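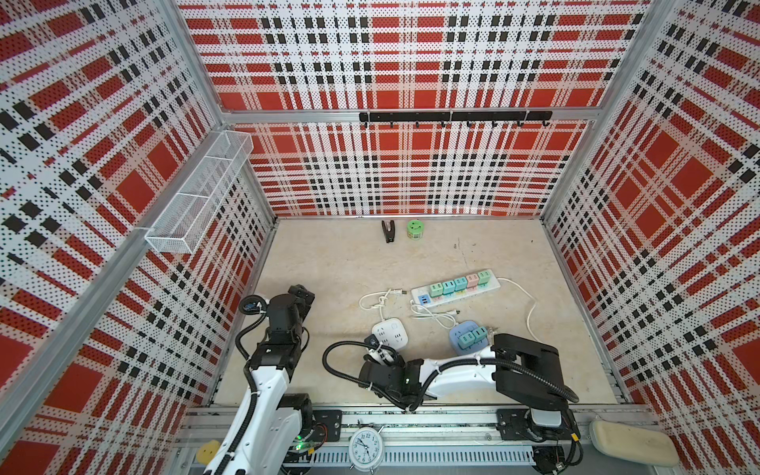 Chapter 3
Order at the Workbench

Learning Goals

After studying this chapter, the student should be able to do the following:

Explain the difference between fixed storage and surface storage.
Choose a suitable place for small items used at a bench.
Arrange a power strip and its adapters so that each outlet can be reached.
Prepare a bench for the next person who will use it.

Key Terms

bench zone, fixed storage, hook rail, surface storage, reach line, plug adapter

3.1 The Bench as a Shared Place

A workbench is seldom used by one person alone. In schools, repair shops and packing rooms, the same surface may serve several people in the course of a day, and each of them needs to find it ready for use. The condition in which a bench is left is therefore part of the work itself. At the Olstead training center, where much of the material in this chapter was first taught, students are graded on the state of the bench as well as on the finished task.

The bench at the opening of this chapter has a beige top and plaid panels at the back and sides. A hook rail and a wire-mesh basket are attached to its metal framing, while the spring clip, the small container with a green lid and the power strip rest on the tabletop. Students should keep this arrangement in mind when they reach the exercises in Section 3.5.

3.2 Fixed Storage and Surface Storage

Fixed storage is any holder attached to the wall, the frame or the underside of a bench. Hooks, rails, baskets and shelves all belong to this group. Surface storage is anything that keeps items on the working surface, such as a tray, a jar or a small box.

Fixed storage leaves the surface clear, but it must be placed within the reach line, the farthest point a seated or standing worker can touch without leaning. A basket mounted beyond the reach line tends to be left unused. Zip ties are a common means of attaching light holders to a frame. They are easily cut and replaced when the layout changes, and they should be checked at the start of each term.

Surface storage is best limited to items needed for the task at hand. In his course notes for the Nazarenko workshop, Volodymyr Marchuk advises students to allow no more than 2 loose containers on a bench at one time. Spring clips and other small tools should be returned to a hook or basket when the task is complete.

3.3 Power on the Work Surface

A power strip takes up more room than its own length and width suggest. Space must also be allowed for the adapters plugged into it and for the cords that lead away from them. When adapters stand side by side, as on the strip shown, the worker should confirm that each one can be removed without disturbing its neighbor. Adapters in different colors can help, provided that everyone who uses the bench follows the same color plan.

The strip should lie where it will not be struck by moving work. Liquids are to be kept off the surface whenever a strip is in use.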